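Cluleria Clothing Exchange
Progress report to the Flokach Fund, second period
29 November 2024

Dear friends at the Fund,

We promised you a proper account of how the clothing side of the exchange has been getting on, and as usual there is more to tell than will fit tidily on a couple of sheets, so please forgive us if we wander a little. The short version is that the grant is doing what we hoped it would do, that the folding has improved enormously, and that the labels are still a nuisance.

Since March we have taken in 1141 garments. That is well up on the period before, and most of the increase has come through the drop-off point at Diltalico, which we were frankly nervous about opening (it is only a doorway and a bench, really) but which people have taken to with great good humour. They bring a bag on their way to the shops and pick up the empty one on their way home. Knitwear and tops make up the greater part of it, with children's things close behind, and we have had far fewer coats than we planned rails for.

You asked in your last letter how each piece gets from the bag to the shelf. It starts with a shake and a look over for stains, pulled threads and missing buttons. After that it goes on a table to be spread out, smoothed and folded, and this is the stage that used to hold everything up. A shirt that has spent a week at the bottom of a bag does not want to lie flat, and sleeves in particular have a way of tucking themselves underneath. We now straighten the collar first and work downwards, which sounds a small thing but has made the piles on the shelves a good deal neater.
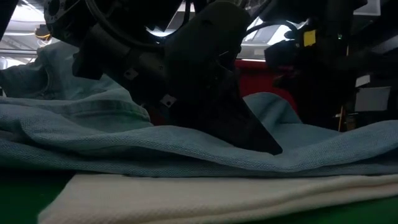
A light blue piqué-knit garment on the table, still crumpled.

Piqué has been a little study of its own this autumn. The textured knit is lovely to handle and wears well, so we are always pleased to see it, but it holds a crease longer than plain jersey and it springs open again if you fold it in a hurry. We have settled on laying these pieces out fully and smoothing from the middle towards the sides before making the first fold. They are then stacked in smaller piles than the other tops, so that the ones at the bottom don't end up with a hard line across the chest. Pale colours go near the top of the shelf, where they are easier to keep clean.

Space remains tight. The Shih shelving you paid for is up and in daily use, all 9 bays of it, and it has taken the weight without complaint. We had hoped to keep one bay free for school clothes ahead of the new term, and we did manage that for a while, but it has since filled with jumpers and we have not had the heart to turn them out. If the next period allows, we should like to add two more bays along the short wall and give the school things a home that stays theirs.

On the money, we are a touch under on equipment and a touch over on laundry. Washing costs rose more than we allowed for, partly because we are now rewashing anything that has been in store for a long time. We would be grateful if you would let us move the small underspend across to cover it. The figures are on the separate sheet, with the receipts behind.

The repair afternoons have been the happiest surprise. There have been 23 of them so far, and over two hours is quite normal for a good one, with the kettle going and somebody always hunting for the right shade of thread. Buttons and hems are the bulk of the work. We have turned down zips for the moment, although we do keep being asked.

As for the labels, the paper ones curl and the sticky ones leave a mark on finer knits. We are trying a soft cotton tag tied through the care label and will report on it next time, along with the winter numbers and our plans for the short wall.

With our warmest thanks, as ever,
The clothing team, Cluleria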